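Filed under: Kitchen & Home, Everyday Notes

Search this blog
Go

What I Learned From Redoing Our Countertops

9/26/22

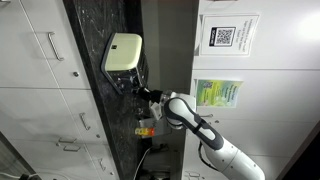
Jirnside Home Fixers Club | Kitchens Group

We moved into this house with tile counters. They were beige, with wide grout lines that held on to every crumb and every drop of coffee. I lived with them for years and told myself they would go when the stove went. In the spring the stove went, so I had no more excuses.

Several people in the club have asked me to write up what I did, what it cost and what I would change. I am not a contractor. I did the tear-out myself and paid for the stone and the install.

Picking the material

I started out wanting butcher block. I like how it looks and it is easy to cut. Then I thought about how we use the kitchen, with wet dish towels left in a heap by the sink and pans set down wherever there is room, and I gave up on it. Laminate was the cheapest by a long way and the samples looked better than I expected. I brought four of them home and leaned them against the backsplash for a week. I kept passing over them and looking at the one piece of granite I had picked up on a whim.

So it was granite, dark with speckles. The salesman at Shabalala Stone said dark counters show dust and light ones show stains, and that most people only hear about the half that matches what they are buying. I had read the same thing elsewhere. For us dust was easier to live with.

If you go this route, pick out the actual slab. I had been working from a sample the size of a playing card, and the slab it came from had a cloudy patch along one side that I would have hated. The one I ended up with was two rows back and a little more money.

Measuring

I measured three times and got three different numbers for the long run. The walls in this house are not square and the corner by the window is the worst of them. The fabricator sends out a person with a template tool before cutting anything, so my numbers only mattered for the estimate. It came to 44 square feet, counting the backsplash strip.

The first quote was for 3385 dollars. That covered the stone, cutting the sink hole, a plain eased edge and the install. It did not cover the sink, the plumber or hauling off the old tile. I had put aside around 2000 for the whole job, which tells you how much homework I had done. I got two more quotes. One was higher and the other company never called back. I went with the first one and put off the new floor.

Tear-out

The tile was set on cement board over plywood, and everything was screwed and glued. I had hoped the top would lift off in sections. It came off in pieces the size of my hand.

Tape plastic over the doorways before you start. I did one doorway and skipped the other, and I was still wiping white dust off the bookshelf in the hall a month later. Take the drawers out too. I left them in and had to vacuum the silverware tray.

Wear long sleeves. Broken tile is sharp and it slides. I used a flat bar and a small sledge for most of it. I also bought a Trulel oscillating tool for the glued edge along the wall. It did the job but I went through more blades than I had planned on.

Once the cabinets were bare I put a level on them. One end of the long run was low. I shimmed it up and checked it again the next day. The installers checked it themselves when they came and added one more shim in the corner.

Living without a sink

There were 22 days between tear-out and having running water in the kitchen again. The template took a while to schedule, then the shop was backed up, then the plumber was. I laid a sheet of plywood over the base cabinets and we used that as a counter. We washed dishes in the bathtub. I would not recommend it, mostly for your knees.

We ate a lot of sandwiches and toast. Paper plates would have been smart from the first day and I held out until the second week. If I did it over I would wait to tear anything out until the template visit was on the calendar, and I would leave the old sink hooked up until the last minute.

Install day

Two men carried in the long piece and had it in place before I finished moving my car. The seam is next to the stove, where I asked for it. You can find it with a fingernail but I have to look for it otherwise. They ran a bead of clear caulk along the wall and told me not to lean on the overhang until the next day.

The plumber came after that. He needed a longer supply line for the faucet and had one in the truck.

Sealing and cleaning

The stone came sealed from the shop. They told me to drip some water on it now and then and see if it leaves a dark spot. If it does, it is time to seal again. With dark stone you have to wait and look at it from the side.

For cleaning I use dish soap and warm water and dry it with an old T-shirt. Vinegar is out. I had a spray bottle of vinegar and water under the sink for years and had to break the habit.

What I would change

I would put in one more outlet. The wall was open, the power was already off, and I did not think of it. Now everything that plugs in has to live at the same end of the counter.

I would also have asked for the leftover piece from the sink cutout. It was my stone, and it would have made a good pastry board. By the time I called, it was gone.

The project notes and the shopping list are on the club's Trelleo board under Kitchens, with the receipts scanned in. The backsplash is next. I plan to start on it in October, once I decide whether to use tile again.

Recent posts
Fixing a Cabinet Door That Won't Stay Shut
Which Caulk Goes Where
Old Grout: Clean It or Dig It Out
A Faucet Swap in One Afternoon
Paint Colors We Tried in the Hall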